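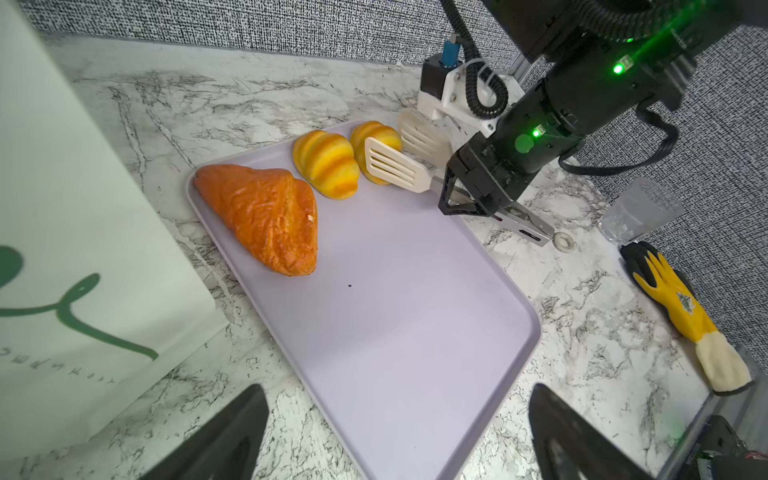 Progress report: breakfast service and bread handling, Marchal community kitchen
Submitted 2025-11-21

1. Purpose of this report

The grant from the Javus fund pays for improvements to the way bread and pastry are received, laid out and served at the Marchal kitchen. This report covers the period from June to the date above. It sets out what was done, what was spent, what has slipped, and what we plan to do next.

2. Trays

At the start of the period the kitchen was using a mix of metal baking sheets and old cafeteria trays. Several had bent corners and would not sit level. The baking sheets were also needed in the ovens at the same hour we needed them on the counter, so breakfast was often laid out late.

We have moved the bread service to light lavender trays with rounded corners and a low raised rim. The color was chosen so that bread trays can be told apart from the ones used for raw food, which stay in the prep room. We bought 17 trays from Brerkadov. Two arrived scratched and were replaced without charge.

The rim is low enough to get a spatula over. Staff on the early shift asked for this after trying a deeper tray in June, where small buns had to be tipped out or picked up by hand.

3. Serving tools

Bread is now moved with slotted spatulas and no longer with tongs. Tongs were crushing the croissants and pulling flakes off the top. A slotted head slides under a small bun without much pushing, and crumbs drop through onto the tray.

We keep white and cream spatulas at the counter. The plan was to use white for plain bread and cream for anything with nuts or seeds. This has not worked well. The two colors are too close to tell apart quickly, and in the morning rush people take whichever is nearer. We will replace the cream ones with a darker color in the next order. Until then, items with nuts are served from a separate counter with their own tools.

4. Layout on the counter

The marble counter by the window is now used only for bread during breakfast hours. Pieces are placed along one edge of the tray, larger items first and small buns beside them, and the rest of the tray is left clear. This gives room to slide a spatula in from the side – with a full tray the outer pieces kept getting pushed over the rim.

The drawback is that each tray holds fewer pieces and has to be refilled more often. On busy mornings this takes one person away from the drinks station. We have tried keeping a second tray ready on the rack behind the counter, and that has helped, but there is not always rack space before the lunch deliveries are put away.

The marble shows every crumb and needs wiping between refills. A cloth and a small bin are now kept at the end of the counter.

5. Bread supply

Jinlow remains our supplier for croissants and striped buns. Deliveries were late on 6 mornings in the period. On those days we served toast from the freezer stock. The supplier has changed its driver route and there have been no late deliveries since.

The striped buns are the most requested item. They go stale sooner than the croissants once they are out, so we put out small amounts and keep the remainder covered.

6. Spending

Spending on trays, spatulas and the counter rack comes to $678. This is within the amount approved for equipment. The replacement spatulas will be charged to the same line. Nothing has been spent yet from the training line, and we ask that it be carried into the next period.

7. Delays

The written guide for new staff was due with this report and is not finished. The sections on receiving deliveries and laying out trays are done. The section on cleaning is waiting for a decision about the dishwasher: the trays come out with water marks on the hot cycle, and we are washing them by hand for now.

Labels for the rack shelves have also been held up. The first set peeled off in the steam.

8. Next period

– Order darker spatulas for items with nuts or seeds
– Finish the cleaning section and print the staff guide
– Test the trays on the cooler dishwasher cycle
– Fit new shelf labels
– Agree with the lunch team on rack space before deliveries

A copy of the supplier invoices is kept in the kitchen office and can be sent on request.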